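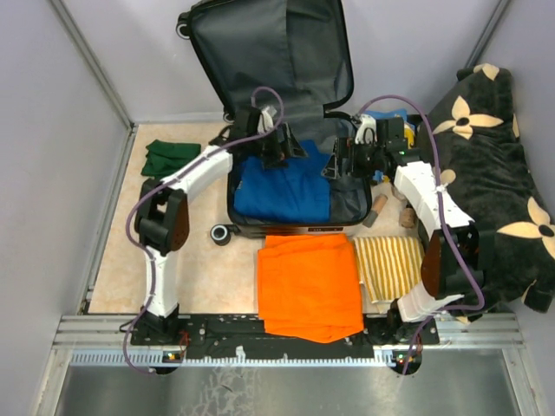 How to get ready for an away match

Ask Gerrit Zwane, who has followed Rotgate to most of their away games for 17 years, and he will tell you to start with the ticket. Clubs usually put the away allocation on sale to members first, and at a small ground it may be only 300 seats, so have your membership number in front of you when the window opens.

Next, sort out the ride. The supporters' bus to Altusitz costs 29 a head and fills up fast in October, when everybody still believes we're going up! If you'd rather drive, look up the parking the night before – the streets near the ground are permit only on match days, and I learned that one the expensive way.

Then check the kickoff time again on Friday evening, even if you're sure of it. Games do get moved for television.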